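Gallery: Planning the Table Work at Hakby

We started talking about new arms back in August, and as anyone who has ever sat through a budget season will know, talking about them and paying for them are two very different jobs! This page is for the friends at Ciltico and Wongsuwan who kept asking how we were getting on, and for anybody else who is putting together a first equipment list and would like to see how ours came out (a bit messily, I'm afraid, but it did come out).

The money first, as that's what most of you wrote in about. Our bench budget was $4000, and that had to stretch over felt, stands, power strips, cable covers and spare fingertips. The arms themselves came out of a separate pot and were quoted by Cutuvow, who were very patient with us and sent 3 versions of the same quote before we'd made up our minds about the hands. We put $200 aside for things to pick up, meaning boxes, packets, kitchen bits and whatever else the corner store had that week, and I still think it was the best-spent line on the whole sheet. Another $200 went on shipping, which I had left out entirely the first time through. Please do learn from me there!

If I were drawing up the list again I'd ask for more floor space before asking for anything else. The bases want room, the cables want room, and people like to walk past without stepping over things. I'd also get the price of replacement fingers in writing at the very start, while everyone is still feeling friendly.

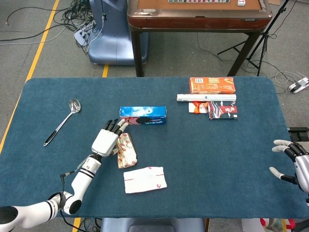 One hand at the blue box, the other coming in from the right, and plenty left on the felt to choose from.

Should we buy both hands at once, or start with one?

Start with one if your money is tight, but have the supplier price the pair on the same quote. We found it much easier to go back for the second hand when the figure was already sitting on paper, and the training time only had to be planned once.

More from Hakby when the next order is in.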